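About Us

The Brinwood Robotics Club is an after-school program for students in grades 7 through 12. We started with one borrowed workbench and a handful of kids who wanted to build things. Today our students work on gripping and handling tasks in ordinary homes, using hand-held grippers with two fingers and textured pads.
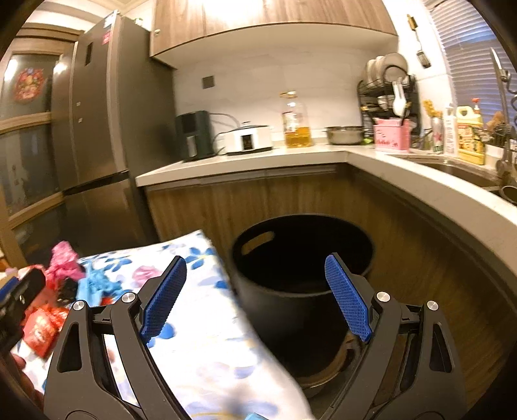
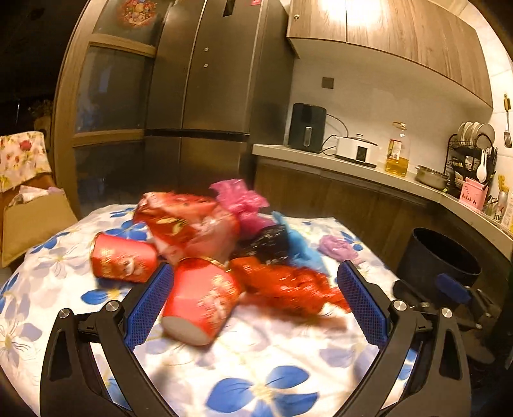 Gripper work in a home kitchen

Our main project is called Traren. Students pick up household items with the gripper, one at a time, and record each attempt. The recordings are used to train a small arm that lives in our classroom. As of August 2024 the Traren set holds 1059 recorded attempts, and the arm can handle cans, boxes and most plastic packaging. Thin bags are still a problem.

New members spend their first 7 weeks on basic tool use, measuring and simple code. After that they join either the hardware group, led by Noémie Carré, or the software group, led by Filippos Konstantinidis. Thibault Sabatier runs the parts room and signs out equipment.

Each February we hold an open evening where students show their work to families. Membership costs $300 a year and covers parts and software. Fee waivers are available. To ask about a place, see Solène Gilbert in the main office.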